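Shop > Gallery > Boards & Tops

Wukgate Board, done at last
Filed under: Workshop, Toys, Maple

Quick post, more words when theres time. Big maple board for the Plalora play sets. Long planks, seams running the length, nice pale color. Sanded to 300 and left alone after that. No stain, don't ask.

Went with a lip on the front edge. Took 7 tries on scrap to get the profile right, worth it.

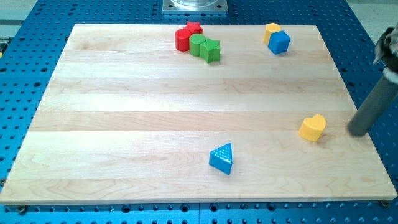 Blocks are the small ones, usual red, green, yellow, blue. Same shapes as the Brarari sorter so old sets still fit. Bigger size maybe in February.

Love the grain on this batch, soft and a bit swirly. A few darker streaks, keeping them. Next one goes out to Ekpo as soon as I find a box taht fits.

Recent galleries
Brarari sorter, second batch
Ekpo shelf in maple
Offcuts bin, 200 pieces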